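Bakalness Community Forum
Motion and Control > Bimanual tasks
Topic: Wrist force spikes during RJ45 insertion, impedance or position mode?

cable_tray
We are running the Ethernet task on our two-arm cell. Left arm holds the network box, right arm brings the plug. The policy outputs end-effector targets and we stream them to the Bakalness controller in position mode. Approach is fine. The trouble starts once the plug touches the port. If the lateral error is small it goes in, and if it isn't, the right arm keeps pushing and the force estimate climbs until the safety layer stops both arms.

I tried lowering the speed near contact and it only made the spike slower. Is anyone running impedance mode for this, and if so do you soften both arms or one?

Our write-up of the setup is on the project page. Pasting the first part so you don't have to log in:

Two-arm cable insertion with a shared contact frame

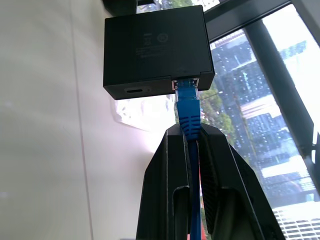 Quang Đoàn
Controls Engineer, Wandine
Posted November 4, 2021

The right wrist camera is the main input for the last part of the motion. When the fingers are closed on the strain relief, the boot and the port edge are both in view, so the alignment error can be read from one camera without going through the calibration between the arms. The head camera is used for the approach and for finding the box. We drop it from the policy input after first contact.

Targets for both arms are expressed in a frame fixed to the box. The planner keeps that frame inside a small region where both arms are far from their joint limits.

(end of paste)

hedlund_user
Soften one arm. If you make both compliant they push each other around and the box rotates away from the plug. We keep the holding arm stiff in all axes and give the inserting arm low lateral stiffness and high stiffness along the insertion axis. Numbers we settled on are 500 N/m lateral and 3,000 N/m along the axis. This is on Hedlund arms, so yours may want something different.

mpark_sw
I don't agree with keeping the holder fully stiff. The box is pinched between two fingers, so it's going to rotate in the grasp no matter what you set at the wrist. You have compliance there already, you just don't control it. I'd rather have a little rotational compliance on the holding arm where I can measure it.

hedlund_user
That depends on the grasp. With wide pads the box doesn't rotate much for us. I would fix the fingers before I put a second soft arm in the loop, it is a lot harder to tune.

Ewurabena Appiah
Two things to check before changing modes.

First, timestamps. If the wrist image and the joint state are out of step, the policy sees an old error and overshoots. We had the same force spikes in March and ended up finding a buffer of 3 frames in the camera driver. Log the capture time and not the arrival time.

Second, what the cable is doing. The free end hangs from the gripper and drags on the table, and that goes into your force estimate as a bias that changes with the pose. Re-zero after the plug is lifted, with the cable hanging, right before the approach.

cable_tray
Good point on the cable. We zero at the home pose with empty grippers, so the bias is in there the whole time. Camera driver is the stock one, I'll look at the buffer too.

mpark_sw
What do the arms look like right before contact? I'm trying to work out if you have room to tilt the plug and search.

cable_tray
Box on the left arm, plug on the right, and the rest of the cable hangs down and lies across the table. There's room to tilt. We also leave bags and cups at the far side of the table so the detector doesn't get used to a clean background. 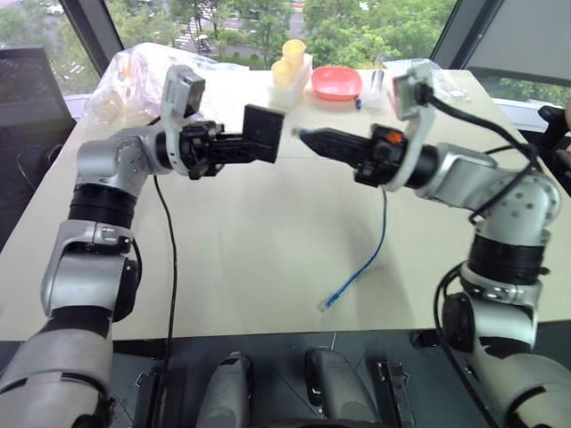
Update after changes

cable_tray
Did these in order and ran the same start poses after each one.

1. Re-zero with the plug in hand. The offset in the force estimate is mostly gone. The safety layer still stops us on bad approaches, but a lot less often.

2. Camera buffer. It was set to 2, now it's off. The overshoot near the port is smaller.

3. Impedance on the right arm only, with the lateral value from hedlund_user. The plug now slides along the port edge where it used to jam. I kept the axis stiffness lower than his because ours started to buzz.

I have not tried the soft holder yet.

mpark_sw
Try it with rotation only, leave translation stiff. I still think you'll need it once you change to a smaller box.

hedlund_user
The buzz is probably your damping. Raise that before you give up stiffness along the axis, otherwise the latch won't seat.

tavico_dev
Does anyone have the contact frame working with the Tavico planner? It wants all targets in the base frame and I'm converting by hand at every step.

Ewurabena Appiah
Publish the box frame as a moving frame and convert once, in the streaming node – the planner only needs the base frame for the coarse path. After first contact we don't call the planner at all.

cable_tray
Same here, the planner is out of the loop by then. I'll post the streaming config when the damping is sorted out.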